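Search this site
Search
Student Projects

Sorting Small Blocks on a Marked Tabletop: Project Report
Submitted by Orathai Kaewkla. Project advisor: Ajith Rao. September 19, 2022

This report describes a one-semester project carried out at the Stimside teaching laboratory. The project concerned the layout of a white work table, the tape markings placed on it, and the handling of small colored blocks in relation to those markings.
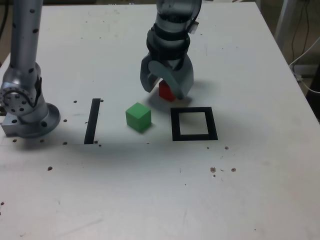
Black tape and a green cube on the white tabletop, in both views.

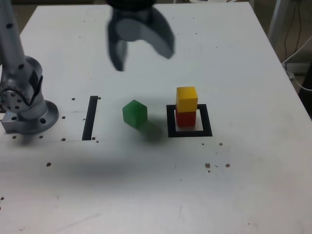
How was the success of a placement decided?

A placement was accepted when the whole base of the block lay inside the inner edge of the tape square. A block touching the tape was recorded as a partial placement and was excluded from the main total.

1. Background

An earlier layout, prepared in April, used pencil lines drawn directly on the table. The lines were difficult to see under the ceiling lights and wore away with cleaning. Black tape was selected for the present work on account of its contrast with the white surface. The tape was applied by hand with a steel ruler, and the position of each marking was checked at the start of every session.

2. Procedure

Each trial began with the blocks in positions taken from a printed list. One block was named as the target and was to be moved to the square. The remaining blocks were to be left where they stood. Any block displaced by more than 9 mm during a trial was noted on the record sheet. The table was wiped down between sessions and the tape was pressed flat again where the corners had lifted.

3. Results

A total of 451 trials were recorded. Of these, 49 were partial placements, and in 17 trials the target block came to rest entirely outside the square. All other trials met the standard stated above. Partial placements were most frequent when the block was set down at an angle to the sides of the square, so that one corner crossed the tape.

4. Discussion

The size of the square had a greater effect on the results than was expected when the layout was planned. A larger square would have reduced the number of partial placements but would also have made the task less useful as a measure of accuracy. The surface of the table was a further concern. Light scuffing made some blocks catch when they were pushed, and the final positions of those blocks were less consistent.

It is recommended that later groups keep the tape square at its present size, replace the tape at the start of each semester, and record the angle of the block as well as its position. The record sheets are stored with the Stimside laboratory files and may be requested from the advisor.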